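I have now been sold on the wooden crate produce display by three different people and I'm still not buying it. A thread, while my coffee is hot.

The pitch goes like this. You take your carrots out of the plastic bin, put them in a pale slatted crate, and suddenly they are Farm Carrots. Same carrots, same truck, same morning.

Our shop switched in September. The crates came from an outfit called Prandik, 8 to a set, and the set was $230 before delivery. I said at the time that this was a lot of money for boards with gaps between them. I'm saying it again.

Prandik's leaflet says customers "linger 66 seconds longer" in front of wood. Longer than what? In front of which vegetables? Did anybody check whether the lingering ended in a sale or in someone squeezing a tomato and leaving? The leaflet moves on to a page about varnish.

Also, slats. A slatted crate is fine for a cabbage. A cabbage isn't going anywhere. Put green beans in one and you'll be picking them up off the floor until closing. Ask me how I spent my first week.

And the mixing. The style guide (yes, there's a style guide) wants "a generous, tumbled look." So a bell pepper goes in with the carrots, and a cabbage goes on top of that, and then a shopper asks me which price is for what. Fair question. The sign says carrots.
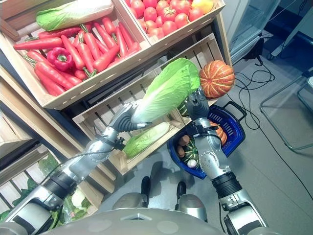
Napa, carrots, tomatoes, one striped pumpkin. The tumbled look, as per the guide.

I'll give them the color. Orange carrots next to red tomatoes does look good, and the napa breaks it up. But carrots and tomatoes were those colors in the old bins too, so I'm not sure who gets the credit.

Somebody will reply that tilting the crate toward the shopper is the whole trick. Maybe. A tilted crate also shows off its own floor the minute it's low on stock. One small cabbage down at the bottom of a slope says "picked over" to me, however nice the wood is.

My other gripe is pumpkins. They're heavy, they're round, and every display person on earth wants to perch one on a rim. Put it on the ground. Put it on a shelf. I've moved the same pumpkin back to the shelf more times than I care to say.

The Kettani place across the street still uses black plastic tubs and handwritten cards. Their tomatoes sell out before lunch. I know because that's where I buy mine when ours are gone or sad.

What did work for us, and it cost nothing: trimming the ragged outer leaves off the napa before it goes out. People pick it up, look at the base, and put it in the basket. No leaflet required.

Now there's a second catalog on the break room table, with a "heritage" crate at $105 each. The difference, as far as I can tell, is that it's been made to look older. I've offered to drag one of ours around the parking lot.

Will report back if the lingering starts. So far the longest anyone has stood there was a man on his phone.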